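Solange Perron
Grower, bedding and pot plants, Stumden
Jun 4, 2018

1/ Got a leaflet through from Brostureck this morning about their peat-free mix. "Same results, same price, no change to your routine." I grow bedding for a living and I'd like to take those claims one at a time, if anyone's up for it. Long thread, sorry.

2/ First, I'm not against peat-free. I'd be glad to see the back of peat. What I'm against is being told it's easy by people who won't be on the watering on a Saturday when the top looks dry and the bottom is a bog.

3/ "No change to your routine." Well, no. Anything with a lot of wood fibre or coir in it drains differently. The surface dries off pale and the new starter goes down the bench with a hose drowning everything. You have to pick the pot up and feel the weight. That's a change to your routine.

4/ Same with feed. Woody mixes can take up nitrogen as they break down, so your petunias go a bit yellow and you add more, and then how much more? The leaflet says "adjust to suit". Adjust what, to suit what?

5/ We ran our own trial last spring. One bay, 9 benches, geraniums and bacopa, half in our usual mix and half in theirs. Anyone at Stumden will tell you I was a pain about keeping the labels straight.

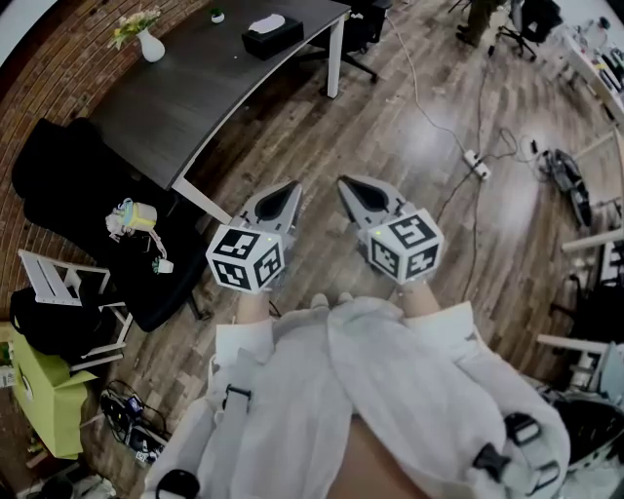

Two grippers, one in each hand.

6/ Results, for what one bay is worth. Geraniums: couldn't tell them apart by sale week. Bacopa: the peat-free lot was smaller and roughly 3 weeks behind. A bacopa that's late for the bank holiday is a bacopa I'm selling at a loss.

7/ I sent all that to Brostureck. Their reply was that bacopa is "a known sensitive subject". Known to whom? It's not in the leaflet. There's a lovely tray of bacopa on the front of the leaflet.

8/ Now price. "Same price" means same price per bag, delivered, on a full lorry. I don't take a full lorry. By the time I'd paid for a part load and the extra feed, it wasn't the same price at all, and I don't think a grower my size would find it any different.

9/ And storage. Our usual mix will sit under cover for months and behave itself. Some of the peat-free stuff carries on composting in the bag. We opened 2 that had been sitting since winter and the smell sent my nephew out of the shed. I asked for a use-by date. There isn't one, just "use fresh".

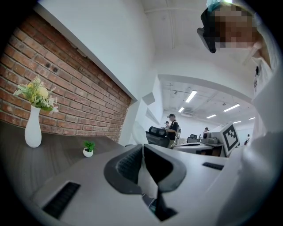 10/ Which would be fine if "fresh" meant something. Fresh from when it was mixed? From when it was bagged? From when it turned up here? Print the date it was mixed on the bag and I'll stop moaning about that bit.

11/ Someone will say Rangel have gone over completely and they're happy. Good for them. Rangel grow mostly shrubs in big pots, and a shrub forgives you. A six-pack of plugs in June doesn't. I'd like to see figures from a bedding grower, with the failures left in.

12/ The Grernham open day had a talk on this. Nice slides, lots of roots. I asked how many plants had been thrown away before the ones in the photos were picked, and got told we were running short of time. We broke for coffee very soon after.

13/ What would change my mind: a trial on a working nursery, ordinary staff doing the watering, more than one batch of the mix. Batches matter. Our second delivery looked and felt coarser than the first and I was told that was "natural variation". My customers don't accept natural variation from me.

14/ I'll be doing the geraniums in peat-free again next year, because they did fine and I said I would. The bacopa stays where it is until somebody shows me a tray that made it to market on time.

15/ If you've done 2 full seasons of bedding in it, please reply with what you lost as well as what you sold. Reps welcome too, but bring the date it was mixed.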